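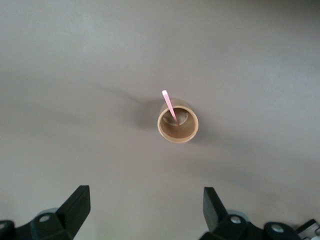
Laiba Gondal would rather have a straw that stands up by itself than one that slides round the rim and ends up on the floor, and she said as much after the February supper at Idstead Hall. She also thought the pale pink ones were easier to find on a dark table than the clear ones we had before.

Tan cup, pale pink straw leaning over the rim. A short cup like this leaves the tip of the straw clear of the edge, so there is something to get hold of.

Cups and straws, Idstead Hall suppers

These are the notes on table things for the hall suppers. They were last changed on Thu 14 April, when the old page about the glass tumblers was taken down. The tumblers are still in the tall cupboard if anybody wants them for a private booking, but they no longer go out on supper nights. Too many were getting chipped in the sink.

We settled on short cups after trying two other sizes. The tall ones looked smart but went over whenever someone reached across for the bread. The very small ones were fine for juice and no good for water, as people were up and down to the jug all evening. The short ones hold enough for most of a meal. Children can get a hand round them, and so can Wajid Rind's mother, who had given up on the tumblers.

Colours

Pink was not a plan. The order from Cirner was meant to be mixed and came as 100 pink, and by the time it had been queried the supper was on us. They went down well, so the next order was pink too. Tan and pink look all right together on the grey-brown tables, and they show up well enough when the lights are turned down for the music.

Saqib Dhanial has asked for green at the summer supper. There is no objection to this as long as the pink ones are used up first.

Setting out

Cups go on the table before the plates, upright, one to each place and a little to the right. Leave the straws in the box until people have sat down. If they are put in early they get knocked when the chairs are pulled out, and then they have to be thrown away. One straw to a cup is plenty, and anyone who doesn't want one can say so.

The straw goes in after the drink. Put in first, it floats up while you pour and tips out over the side, particularly with anything fizzy. Let it rest against the rim and leave it there.

Fill to about a finger below the top. Jugs are on the hatch, water on the left and squash on the right.

Clearing

Straws out first, into the bin by the hatch, then tip the dregs into the bucket and stack the cups. Stacks of nine are the most that will go in the crate with the lid shut. Please don't stack them with anything left in the bottom. They stick, and Fouzia Durrani spent a good part of one Sunday morning pulling them apart with warm water.

Wipe the tables once the cups are off. A damp cloth is enough on the matt tops. Spray leaves a smear that shows up the next day.

Where things are kept

Cups are in the crate marked Jumau, on the lower shelf. The name is from what the crate used to hold and has nothing to do with the cups. Straws are in the drawer under the hatch with the napkins, and spare boxes are on top of the fridge. If you open the last box, write it on the sheet inside the cupboard door. Orders take roughly 3 weeks.

Chidubem Tamuno has the key to the cupboard on supper nights. At other times it is in the office, second hook along. Anyone borrowing cups for a party should bring them back washed and dried, with the lid on the crate.

Contact: the office, Idstead Hall | © Idstead Hall Suppers | Back to top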